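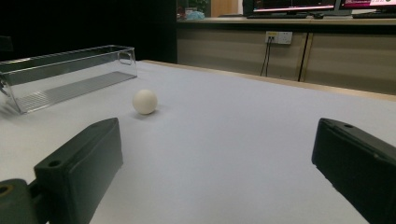
Speaker notes, Flusdale meetup, February
Talk title: Small Ball, Long Pipeline

Opening (keep it slow, people will still be finding chairs)

Thank everyone for coming out in February, and thank the hosts for the coffee. Then say what the talk is: a tour of the software that sits between a person moving a ball with a hand-held gripper and a policy that can try the same thing on an arm. I work on the tooling side at Boltano, so my heart is in file formats and clocks, and I should own up to that early so the controls folks in the room can forgive me.

Ask for a show of hands: who has trained on demonstrations, and who has had to clean them? Wait for the laugh if there is one, and move on if there isn't.

Slide 2: Why a ball and a tray

Explain that we like this task because it is dull to look at and rich underneath. A ball rolls if you nudge it. A clear tray is miserable for depth estimation, and the rim picks up highlights that move whenever the gripper does. You get perception trouble, contact trouble and timing trouble in one tabletop job, and a person can repeat it all afternoon without getting too grumpy (well, mostly).

Mention that our set has 3,788 demonstrations after cleaning. Don't get drawn into how many we threw out. If somebody asks, offer to go over it at the break.

Slide 3: The recorder

We call the recorder Makholm. It does three jobs: it stamps every stream against one clock, it writes everything to disk without trying to be clever, and it complains loudly when a stream goes quiet. Spend a good minute on the clock. In our first version each camera kept its own time, and we spent weeks blaming the policy for closing the jaws late when the labels themselves were late. Tell the story about the plot with the two curves that wouldn't line up. I love that story, so keep an eye on the time.

The number to leave on the screen is 21 milliseconds, our limit for disagreement between a wrist view and the gripper width reading. Anything past that gets flagged and a person looks at it. 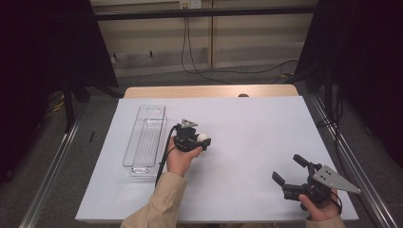 Do both hands need to be recorded if only one of them is holding the ball?
We keep both, and the idle hand turns out to matter for planning. Where it waits tells the model how much room the working hand has, and policies trained with one stream dropped tended to park the second arm right where the first one wanted to go.

Pause after that and let people chew on it. Then go on to how the two streams are stored: one episode, two trajectories, a shared origin, and no resampling until training time. I feel strongly about that last part. Once you resample on disk you can't get the original timing back, and somebody will want it, and that somebody will be you.

Slide 5: Coste, the cleaning pass

Coste is the tool that goes through episodes overnight. It checks tracking jumps, finds the moments when the jaws open and close, and proposes where to cut. Show the live demo here if the network is behaving; otherwise use the recorded one on the laptop desktop. The demo folder holds 299 episodes, so filter first or the list takes forever to load.

Point out the review screen. A person can accept a cut, move it or reject the episode with one key each. We tried a fancier version with sliders and went back to keys within a month.
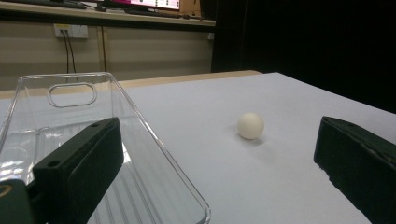 Reading time for the remaining notes: 2 min

Slide 6: Seeing the ball from the wrist

Talk about the fingers here. They take up a good share of the wrist view, and early on our detector was quite happy to learn the fingers and ignore everything else. Masking them completely was worse, though, as the policy then had no sense of its own opening. We settled on leaving them in and shifting the crop a little at random during training.

Then the planner, briefly. The policy puts out short chunks of motion, and a small controller underneath smooths the joins and limits speed near the table. It runs at 200 hertz. Be ready for a question about latency, and say plainly that perception is the slow part.

Slide 7: Things I'd still like help with

Clear plastic. Faster review. A decent way to search episodes by what the hand was doing instead of by file name, which I ask for at every meetup and will keep asking for.

Thank people again, put the contact slide up, and leave it up during questions. Remember to unplug the clicker from the house laptop before packing.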